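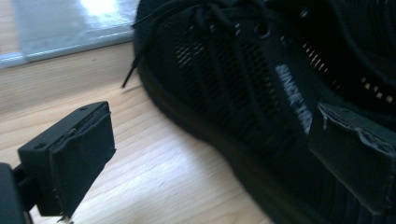
Fourth string buzzes on open-back banjo after new bridge

Posted in: Banjo, setup and repair
Viewed 2,218 times

Luko

I have a Kovberg open-back that I bought used in May. I play clawhammer at home and at a small old-time jam. It came with a bridge that was sagging in the middle, so I replaced it with a new one, same height according to the package. Now the fourth string buzzes when I play it open and on the first two frets. From the third fret up it's fine. The other strings are fine everywhere, except the fifth sounds a little thin.

Things I've done so far: changed the strings (medium, same as before), checked that nothing is loose on the tailpiece, and moved the bridge until the twelfth fret note matches the harmonic. The head looks flat but I don't own a drum gauge. I haven't touched the truss rod. I'm not even sure this one has a truss rod, there is no cover plate on the peghead.

In double C tuning it's worse, because the fourth string is down a whole step. In G it's bad enough that the person next to me noticed.

Is this the bridge, the nut or the neck? The nearest shop that works on banjos is a long drive and I'd like to fix it myself if it's something simple.

Miklós Bíró

If it only buzzes open and on the first two frets, the usual suspects are the nut slot and not enough relief in the neck. A low bridge tends to show up farther up the neck too, but don't rule it out yet. Go through it in this order and change one thing at a time.

1. Tune to G and leave it for a few minutes. Press the fourth string at the first fret and at the fret where the neck meets the pot. Look at the gap between the string and the seventh fret. You want about the thickness of a business card. If the string is touching, the neck is too straight or bowed backward.

2. Let go and press the fourth string between the second and third frets. Look at the gap over the first fret. There should be a sliver of space. If there's none, the nut slot is too low, and the open string will buzz no matter what you do at the other end.

3. Tap the string at the nut with a fingernail while it rings. If the buzz changes, the string is sitting badly in the slot. New strings can do this if the slot is narrow, and your old set may have been a lighter gauge than it said on the package.

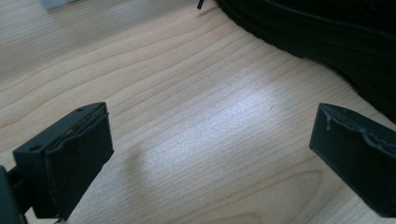

4. Measure the old bridge against the new one at the fourth string. Package heights are not always right, and a bridge with a curved top can be lower on the outside strings. Use a ruler with fine marks and stand both bridges on something flat.

5. Check the head. If it sinks under your thumb easily near the bridge, tighten the hooks in small amounts, an eighth of a turn each, going across the pot and back. A slack head drops the bridge and brings the action down with it.

For a low nut slot, the quick fix is a small slip of paper under the string. If the buzz goes away you've found it. Then either fill the slot and recut it or replace the nut. I wouldn't file anything until you've done the paper test.

No cover on the peghead doesn't mean no truss rod. On some banjos the adjustment is at the other end of the neck, inside the pot. Look with a flashlight before you decide.

I've also had this question by private message, so I'll put it in the thread:
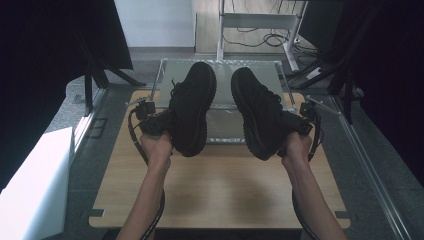
Should I loosen the strings before I tighten the head?

Leave them at pitch, or a little under. The bridge stays put and you can hear what the change does. Retune after each round, as the strings will go sharp when the head comes up. Stop if a hook feels much tighter than the ones beside it.

Guerra

Had the same thing on mine and it was the bridge. I put it on backward. One side is meant to face the tailpiece and stand straight up, the other side slopes. Turned it around, no more buzz. Takes a minute to check.

Also try heavier strings, they buzz less. I use a .024 for the fourth.

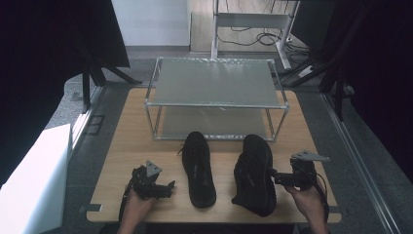 Two-tier stand with black sneakers in front.

Prokis

I'd be careful with going heavier as a first step. It puts more pull on the neck and covers up the problem, and a heavier string sits higher in a slot that wasn't cut for it. If you want to play double C most of the time it can make sense, but sort out the nut first.

The thin fifth string may be a separate thing. Check that it's seated in its own slot at the fifth fret and not riding on the edge. Mine had jumped out after a string change and I played it like that for a month.

Luko

Update for anyone who finds this. The relief was fine, close to what Miklós described. The fourth string was flat on the first fret when I held it down between two and three, so it's the nut. Paper under the string stops the buzz in G and nearly all of it in double C. The bridge was the right way around, but the new one is a hair lower than the old one on that side.

I'm leaving the paper in for now and have ordered a blank nut - bone, a bit wider than I need. The fifth string was just as Prokis said, sitting on the edge of its slot.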